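Garden Tool Bag FAQ: packing it, cleaning it, and what goes in which pocket

I get asked the same things about my canvas tool bag every time I run a potting morning at Pollatcombe, so I've put all the answers on one page. I'm Ottilie Reisinger, I garden on heavy clay, and I've got far too many trowels.

What sort of bag is it?

It's an open-topped canvas one, a bit like a soft bucket, cream with dark green trim. There are pockets round the outside and one big space in the middle. I bought mine from Drumside in November, when nobody sensible is buying garden kit, and paid less than I would have in spring. I can't promise they still have them!

Do you keep cutting tools in it?

I do, but they never go in first. I like to have the snips out where I can see them until everything else has found its place, because if they get buried I'll go rummaging and find the sharp end. Closed, catch on, handles up – every time.
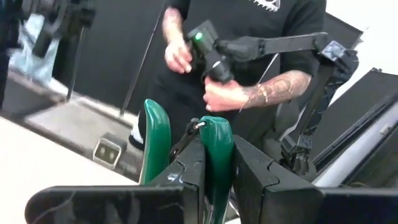 A green-handled hand tool, held with the handles pointing up.

What's the best way to pack it?

Empty the lot out on to a table first. I know it sounds like a faff, but you'll find the plant labels you lost and probably a fair bit of soil as well. Lay the tools down on either side of the bag so you can see what you've got, then start with the heaviest. I put the long things in the outside pockets and keep the middle for gloves, twine and whatever I've picked up on the way round (usually a snail, if I'm not careful).

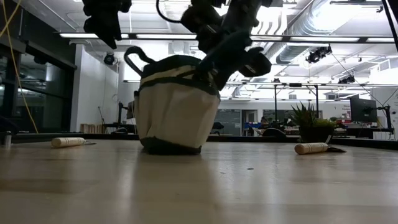 The bag between two wooden-handled tools.

Should the handles point up or down?

Up, for me. A wooden handle sticking out of a pocket is easy to grab with a muddy glove on, and the blade stays tucked away down in the canvas. My friend Jianguo Lü does it the other way so he can tell his tools apart by their heads, and we've agreed to stop discussing it.
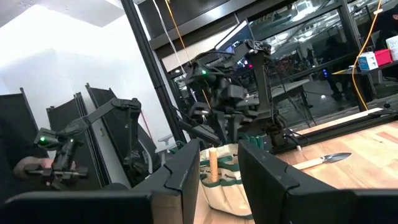
Can I put the bag in the washing machine?

I wouldn't. Canvas can shrink, and the trim on mine might well run. Brush off the dry mud, sponge it with cool water and a drop of washing-up liquid, then leave it open somewhere airy until it's dry right through to the bottom.

How much weight will it take?

I've never put mine on the scales. My rule is that if I can't carry it to the far end of the plot, some 50 paces, without swapping hands, something has to come out. It's nearly always the second trowel.

Where does the hand rake go?

This one causes more trouble than everything else put together. The prongs catch on pocket edges, on twine, on your jumper, and if you drop the rake in on top it'll hook the gloves as you pull it out. I leave it till near the end and set it down beside the bag while I sort the rest.
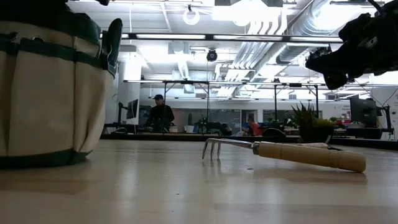

Once the other tools are in, I slide it down the inside with the prongs facing the wall of the bag, so they've got nothing to grab. A cork on each prong works too, if you've got corks to spare.

How do you look after wooden handles?

A wipe with raw linseed oil a couple of times a year, and a light sand if they've gone rough. Put the oily rag flat outside to dry before you bin it – don't leave it scrunched up in the shed.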